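# Can It Clear the Table Yet?

The chore I would give away first is the one after the party. Cans on the counter, cans under the couch, one on the bookshelf with two swallows left in it. I have wanted a machine for that job since I was nine, and this spring I went to find out how close anyone is to building me one.

The short answer made me happier than I expected. The long answer involves a lot of waiting.

My first stop was Dandotico, a small company working out of a former tile warehouse. They build two-armed systems for light chores: clearing tables, sorting laundry, loading a dishwasher rack. The test I watched sounds like nothing. Cans go on a table, and the arms have to pick them up and put them in a bin. A toddler can do it. A toddler will also lick the can, but the can does get into the bin.

A full drink can and an empty one look the same from outside. Squeeze hard enough to hold the full one and you may crush the empty. Squeeze gently enough for the empty and the full one slides right through your fingers. You and I sort this out in the first instant of touching the thing, with skin that reports back constantly. Most grippers have two stiff fingers and a motor, and whatever they know about weight they learn a little late.

Then there is the matter of which way up it is. A standing can offers its sides to almost any approach, but it tips if you nudge it. A can lying down won't tip, though it might roll, and the fingers have to come at it from above and line up with its length. Put both on the same table and the machine has two different problems.

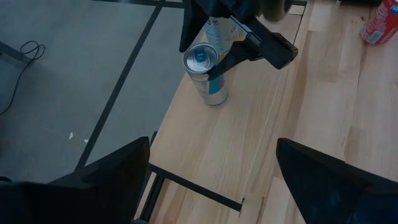

*A silver can stands near the grippers, while a red one lies on its side farther across the wooden tabletop.*

I watched for most of an afternoon and I could have stayed for dinner. The good runs are lovely! One arm comes in low, the fingers close, the can goes up and over and clunks into the bin, and the other arm is already on its way to the next. The bad runs are lovely too, in their way. An arm stops just short of a can and hangs there for so long that I caught myself leaning forward in my chair to help.

What has changed, everyone I spoke with agreed, is how these machines learn. The older approach was to write out every move, which works beautifully until somebody shifts the table. Now a person steers the arms through the job over and over, and software learns from the recordings. Dandotico had collected 2000 of these guided runs for table clearing by March. Their success rate got much better along the way, and the crew was careful to tell me it got better on their tables, with their lights on, using cans they buy at the corner store. Move to a glass coffee table in a sunny room and the numbers drop.

Factories get to cheat, and I mean that kindly. At Skullirell, which packs bottled sauces, a single arm moves 40 jars a minute from a belt to a carton. It is terrific to watch and it never hangs in the air wondering. But every jar is the same jar, standing the same way up, on a belt that brings it to the same spot. When a jar falls over, a sensor stops the line and a worker in a hairnet sets it upright. That took her one second, and she didn't look up from her conversation.

The floor manager there told me they would love a machine that could do her part. They tried one from a supplier called Trandent last year, and it could right a fallen jar most of the time, at a pace that backed up the whole belt. They sent it back with a friendly note and asked to see the next version.

So where does that leave my living room? Closer than I thought, and in pieces. Picking up a can from a clear surface, in a room the machine knows, is a job these arms can do often enough to be worth watching. Getting to the can is harder. So is deciding that it's trash and your glass isn't, or noticing those last two swallows before tilting it over the rug. Dandotico's crew has a separate project for half-full cups, and they asked me to stand back for that one.

They plan to try the table arms in a few real kitchens next, starting with a family that has offered up its counter and, I'm told, a large supply of seltzer. I've asked to be on the list after them. I have the couch, the bookshelf and the cans.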